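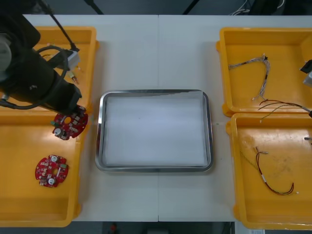 Figure 9.1 A lined steel tray between yellow bins of circuit boards and wiring.

Chapter 9
Laying Out Parts for Assembly

Before a product is put together, its parts have to be within reach and easy to tell apart. This step is called staging. A well-staged table saves time on every unit, and it keeps small parts from being scratched or mixed up.

Donnie Crichton ran the wiring bench at Bommont, a maker of lamp controls, when the shop still kept boards and cables in the same box. Connectors snagged, and workers spent up to 20 minutes of each shift pulling wires free. Crichton gave each kind of part its own bin and left the middle of the table for the tray.

In this chapter you will study 3 topics: choosing bins, lining trays, and handling bare boards. Hold a board by its edges — never by the components — and lay it flat. Coil a harness loosely, with no sharp bends near the connector.

Section 9.1 begins with the bins.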